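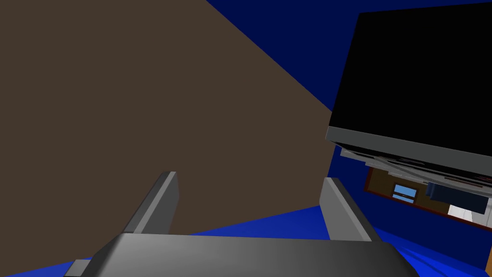

Wrist view from the simulator, gripper open

karklow_ben
Went to the Driltercombe open day in September and have only now sorted my notes. It was the simulated gripper demo, all on screens, no real arm in the hall. Heriberto Arellano ran it and took questions for most of an hour. 36 people in our slot, so you had to stand near the front to see much.

tapeworm12
Was it any good? I was put off by the queue.

karklow_ben
Worth it for the wrist views. Some of the surfaces are flat colour and nothing else, but the marble has proper veins and there is a roll of PTFE tape with the label on, barcode and all. 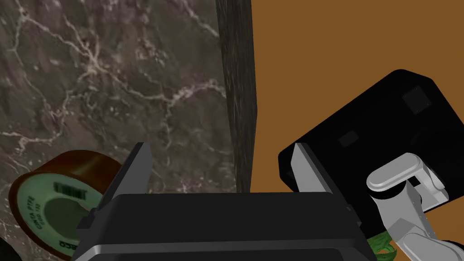

I asked why the detail was so uneven and he said they add textures when they get round to them. Fair enough. Jaqueline Tlapale did the afternoon talk on the Lehtinen software, which I missed.

Isano
I was at the afternoon one and thought it was thin. She said they had done 2,730 runs but wouldn't give a success rate. I don't see the point of an open day if you won't answer that.

tapeworm12
Bit harsh. It's an open day, they aren't handing in a report.

Isano
I asked politely. A rough figure would have done – even a bad one.

karklow_ben
She might not have been allowed to. Heriberto did say the plain views are harder to work from, as there is so little to judge distance by. 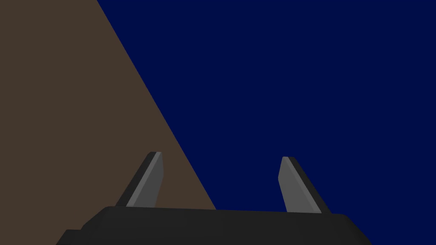
Next visit

karklow_ben
Bookings close on 25th December. Same hall, 12 to a group this time. I've put my name down.

Isano
Put me down as well, I'll ask again.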